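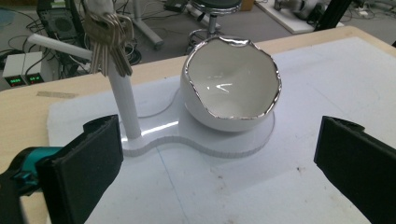
The hardest object in the house, says Babatunde Iyamu, is a set of keys. He has been building a robot that tidies for almost two years, in the shared workshop above the old Zultine printing shop, and he has tried it with cups, socks, batteries and a wet sponge. Keys are still the thing he talks about first.

"A cup has one shape," he says. "Keys have a new shape every time you put them down."

Iyamu is not an engineer by training. He repaired elevators for 12 years and learned to program in the evenings, from library books. When he joined the workshop, which its members call Modomwood, he wanted only a small machine that could clear the shelf by his front door. His mother, who lives with him, was losing her keys several times a week, and the search for them made her upset. He thought a robot could learn where they belong.

The project is now named Neltari, and it has four regular builders. Treasa Rafferty makes the mechanical parts. Sohail Baloch writes most of the control software. Aoife Foley came last June to help with one circuit board and did not leave. They meet on two evenings a week and on most weekends, and they pay for everything from their own pockets. Until now they have spent over 4,000 euros, a sum which Rafferty writes in pencil on the wall, so that it can be corrected.

The method they use is learning from demonstration. A person does the task by hand with a gripper tool that carries a camera, and the software studies these recordings before the arm is allowed to try. It sounds simple, and Baloch is tired of hearing that it sounds simple. One recording takes less than a minute, but a bad one can teach the arm a bad habit, so every recording must be watched again in full. The group has made 388 of them for the key task. They have kept 344.

"I was removing mine more than the others," Foley says. "I am left-handed and I was coming always from the wrong side."

The task itself is the same each time: take the keys from their stand and put them in the bowl, or the opposite. Around it, the group has made many small decisions. They draw in pencil around the stand, so that it can be returned to its place after somebody bumps the table. They argued for one whole evening about the soft pads on the fingers, which Rafferty wanted thinner. White objects on a white board were also a matter of discussion. Baloch considers that if the software can find the edge of a shiny white bowl there, it will manage well in an ordinary hallway. Rafferty considers that he is making their life difficult for no reason.

Glare is the present enemy. A bright reflection moves when the camera moves, and the software sometimes treats it as a real thing with a position. In one test last month the arm went down with great confidence and closed its fingers on a spot of light. They have tried a cloth over the lamp, and then another lamp.

Cillian Ó Gríofa, who runs the workshop, has given them the corner near the window until summer. After that a furniture maker, Mac Giolla, will need the space, and Neltari must go to a smaller room or to Iyamu's kitchen. He has already measured the kitchen. The table fits, if the refrigerator is moved to the hall – a change his mother has not yet accepted.

He brings her to the workshop sometimes on Sundays. She sits with her coat on and watches the arm lift the keys, stop, and think. On her last visit it dropped them beside the bowl, and she got up and put them in herself.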